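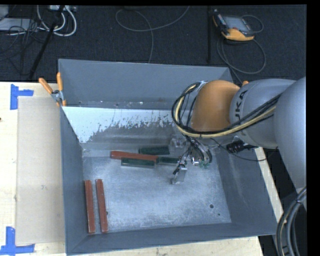
Parish relief pantry, Plodville: supply room check, March. Done by Catrin James at 4:30. Metal containers were looked at for wear, and a gray bin with a scuffed floor and ragged, scraped patches under its back wall shows the kind of surface we no longer want touching unwrapped food. Sealed bags only in anything like that.

Handwashing station stocked: Yes. Soap low, Liên Đồng to reorder.

Hygiene kits sealed and dated: 116 checked, 5 torn. Torn ones set aside.

Bleach stored apart from food: No. Moved to the bottom shelf by the back door during the check.

Exit clear: Yes.

Fridge log filled in: Two mornings blank. Ask Anselmo Llanos.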